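Evaluating the Varari Hand-Held Gripper Kit
Project report, group 4 (final version, sorry for the late upload)
Supervisor: Wouter De Haan

1. What we were asked to do
Pick one off-the-shelf kit for recording hand demos and say if the department should buy more. We got the Varari two-hand kit. The other option was the Zerkeveo, quoted at 1302 dollars against 1217 for the Varari. Only one in the budget so this is a one-product review, comparison to Zerkeveo is from the spec sheet only.

2. What's in the kit
Two grippers, straps, cables, a case, a printed manual. Manual is thin. Setup section skips the cable order completely and we lost most of an afternoon on that. Software is a separate download called Cervantes, runs fine on the lab PC, crashes on exit but the files are saved by then.

3. Tasks
We wanted small stuff, thin walls, things a beginner would fumble. Settled on:
- compartment box: grip a wall, move the box, close the lid
- stacking cups
- folding a cloth

The box was the hardest by far. Walls are thin and see-through, so it's tough to judge by eye how far the pads are from the plastic. You have to come in with one pad each side of the wall and then squeeze slow.

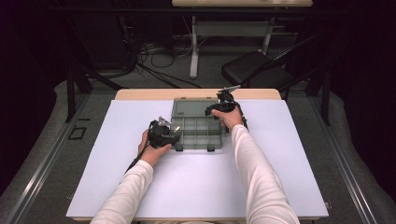 Compartment box task, both pictures. Box open on the white board, and a pair of pads at the front wall.
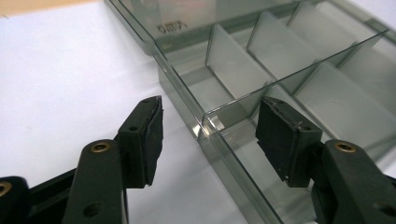 4. Results
Total recordings kept: 876. We threw out 10, mostly from the first morning when the straps were too loose and the gripper twisted on the hand.

Cups - easy. Everyone in the group got it within a few tries.
Cloth - ok, but the pads pinch two layers when you want one.
Box - slow. Moving it by the wall works if you grip near a corner. Grip in the middle of a long side and the wall bends, and then it slips. Closing the lid with one gripper while the other holds the tray took the most practice, and two of us never got smooth at it.

5. Comfort
Long sleeves help, the strap edge rubs after a while. Left one is harder to put on than the right becuase by then your right hand is already in a gripper. Do the left first. The cables are long enough for table work, no good for walking around.

6. Things we'd complain about
- Pad faces are rough, which is good for grip, but they pick up scuffs. Spare pads are sold seperately and only as a full set.
- No left/right marking on the housings. We used a paint pen.
- Support answered our email in two days with a link to the manual we already had.

7. Recommendation
Buy one more kit, not three. It's solid enough for student use and the price gap to the Zerkeveo pays for spare pads. Before ordering somebody should check the Flidivstead lab, they have used theirs longer than us and might know how the straps hold up. We asked but didn't hear back before the deadline.

8. Left to do
Cup recordings still need labels. Cloth ones are labeled but with the old names, the rename script is in the shared folder - read the notes at the top before you run it, it overwrites.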